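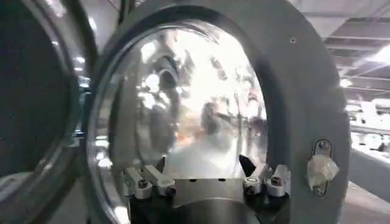 Number 2, with the ceiling lights in its glass. The good door, if you ask the early shift.

LAUNDRY NOTES: THE SMALL THINGS LEFT BEHIND

The lost-and-found shelf in the Malik Building laundry room reached capacity in January, which is to say that a bath mat slid off it and took a jar of buttons along. We have since cleared it, sorted it, and learned more about our neighbors than any of us had asked to.

The final tally was 25 single socks, 13 of them black and, to the naked eye, identical. They are not identical. Try pairing them up and you will find that each has its own length, its own ribbing and its own opinion of where a heel goes. Two people came down to claim the same one. It was settled peacefully, though both parties left looking as if they'd been had.

After socks, the largest category was straps. We had bag straps, apron strings, a belt from a bathrobe that did not come with the bathrobe, and several lengths of elastic whose previous careers we could only guess at. A strap is the worst thing you can put in a front-loader loose. It goes in as a strap and comes out as the thing holding your entire wash together, usually with a sheet wound around it and a pillowcase somewhere in the middle like the filling in a dumpling. If it doesn't do that, it hangs over the bottom of the door, where it is very easy to shut the door on it.

Please look at the lower rim before you close up. The rubber there has a fold, and the fold collects things. So far this winter it has given up hair ties, a library card, a guitar pick and most of a grocery list (leeks, batteries, the word "soon"). Run a hand along the bottom of the opening when you take your load out, and again when you think you're finished. The second pass is the one that finds the sock.

If a strap has to be washed, put it in a mesh bag. The Rirnent bags from the hardware store on the corner are fine, and so is an old pillowcase with a knot in it. Buckles should be fastened and turned to the inside. Anything with hooks should be hooked to itself, or it will find something else to hook to, and it has always preferred other people's sweaters.

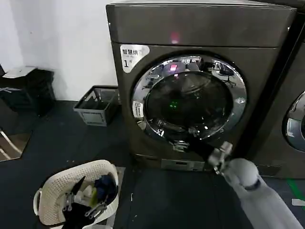
Something black and strap-like at the lower rim of the door. The label at top left belongs to the machine and should be left where it is.

On the subject of labels: someone has been picking at the stickers. We know the lettering on the front is in Chinese and that not everyone can read it. The full instructions, in English, are in the blue binder on the folding table, next to the other blue binder, which is about the boiler and will not help you. A peeled sticker leaves a gummy patch that collects lint for years. Ask anyone who remembers the old dryer.

The chrome is another matter. Several of you have written to say that the door rings show every fingerprint, and one of you wrote twice. A dry cotton cloth is plenty. Somebody tried the Vistum paste that we keep for the stove tops upstairs, and while it did bring up a shine, it also brought up a smell of lemons that got into a load of wool and is, as far as we know, still there. The cloths live on the hook behind the door. They are for the doors. They are not for boots.

Now, money. The repair fund stands at $780 after the last visit from Elham Appliance Service, whose bill covered one drain pump and one call-out during which the machine behaved perfectly. The drain pump had been stopped up by a child's mitten. It was red, left-handed and very clean, and it is on the shelf if anyone upstairs has been missing it.

A few housekeeping items, in the order we were shouted at about them:

Leave the door ajar when your wash is done. A hand's width will do. Shut tight overnight, a drum starts to smell like a pond.

Measure the soap. The cap has lines inside it and they are there on purpose. One of you has been treating the top of the cap as the line, and the foam was noticed.

Wet wash left sitting in a machine may be moved to the folding table after 2 hours. It may be moved kindly. It does not need a note on top.

The shelf will be cleared again in the spring. Anything unclaimed goes to the rag bag, apart from the 13 black socks, which we have put in a shoebox marked with a question mark. Come down and try your luck. Bring the other one with you and hold them both up to the light.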